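Progress report to the Jaltberg fund: Leltetti phone software, second period
Posted in: Project updates / Mobile / Grants
March | By the Leltetti project team
4 comments | 11 shares

This report covers the work done on Leltetti since our first report. Leltetti is a replacement operating system for older phones that no longer get updates from their makers. The grant pays for the port to the Mosoti handset, for battery and camera work on that handset, and for a public test release. Spending is within the agreed budget and we are not asking for any change to the total.

Where we are against the plan

The port to the Mosoti is finished in the sense the grant agreement uses: the phone starts up, makes and receives calls, sends texts, and connects to wireless and mobile data without the user having to type anything into a terminal. Calls were the last piece. The earpiece worked early on, but the microphone stayed silent on one of the two hardware versions of the phone. The fault was a wrong entry in the audio routing table, which we had copied over from the older model and not checked. Both versions now behave the same way.

Fingerprint unlocking works but is slower than it was with the maker's software. We have left it switched off by default. Face unlocking was never in the plan and we do not intend to add it.

The installer has been rewritten. In the first version a user had to hold down two buttons, watch for a vibration and then plug in the cable at the right moment. Many of our early testers failed at that step and gave up. The new installer waits for the phone, says what it is waiting for, and can be run again safely if the cable comes out halfway through. It runs on Windows and Linux. The Mac version starts but does not always find the phone, and we have not released it.

Battery

Battery life was the weakest part of our first report. Phones left idle overnight were losing far more charge than they should, and the cause was not obvious from the logs. It came down to the modem waking the main processor each time the signal strength changed, even by a small amount. We now group those messages together and pass them on only when the screen is lit or a call comes in.

On our test phones the overnight loss is now 7 per cent, against 30 per cent before the change. These were phones with fairly new batteries, in a place with good signal. Testers in areas with poor signal report smaller gains, and we will look at that again once the release is out.
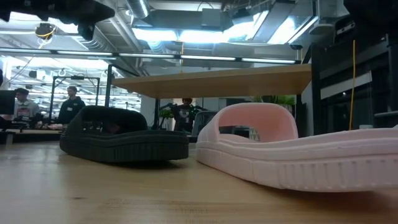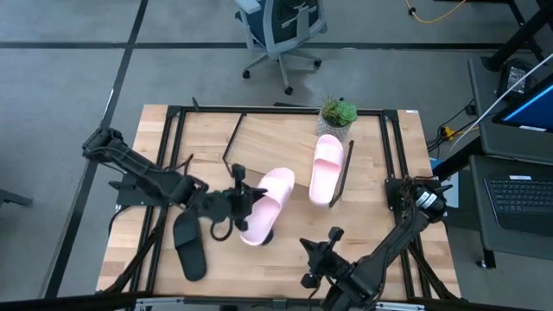
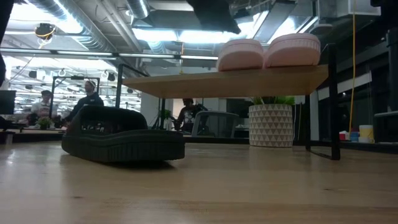

Footwear on the wooden tabletops.

Camera

The main camera takes usable photographs in daylight. Colours in indoor light still lean towards green, and focusing on anything close to the lens takes several attempts. The front camera works for video calls at its lower resolution only.

We had hoped to use the maker's own image processing files, which are present on the phone. The licence does not allow us to pass them on, so we are writing our own settings using a colour chart and a light box. It is slow work and it has taken more of the second period than we allowed for. The ultra-wide camera has been dropped from the test release. It can be added later without changing anything else.

Apps and the store

Leltetti uses the Cevier app catalogue, and that arrangement has gone well. Updates now download in the background, and the catalogue keeps a copy of the last working version of each app so that a bad update can be undone. Banking apps remain a problem. A few work, most refuse to start on a system they do not recognise, and there is little we can do from our side. We say so plainly on the download page, as we would sooner have someone decide against installing than find out afterwards.

Delays and risks

The test release is late by one month. Most of that is the camera work – the rest is the time it took to get replacement screens for two of the test phones. We have brought the documentation work forward to fill the gap, and the user guide is now complete in draft apart from the camera chapter.

The main risk in the next period is the security patches. The processor supplier has stopped publishing fixes for the chip used in the Mosoti, so we will have to carry over fixes made for newer chips and test each one ourselves. We have done this for the most recent batch and it was manageable. If a fault turns up in the modem firmware we will not be able to repair it, and users will need to be told.

A smaller risk is the supply of handsets. Second-hand prices have gone up and we bought the last of our test phones for more than we had put in the budget. The difference was covered from the travel line, which is underspent.

Work for the next period

– Publish the test release and open the fault tracker to the public.
– Finish the colour settings for indoor light.
– Fix phone detection in the Mac installer, or drop it and say so.
– Write the camera chapter and have the whole guide read by someone who has never changed the software on a phone.
– Set out a timetable for security patches and put it on the website.

The full spending table and the list of closed faults have been sent separately with the claim form. The next report is due at the end of the third period, and will include results from the public test.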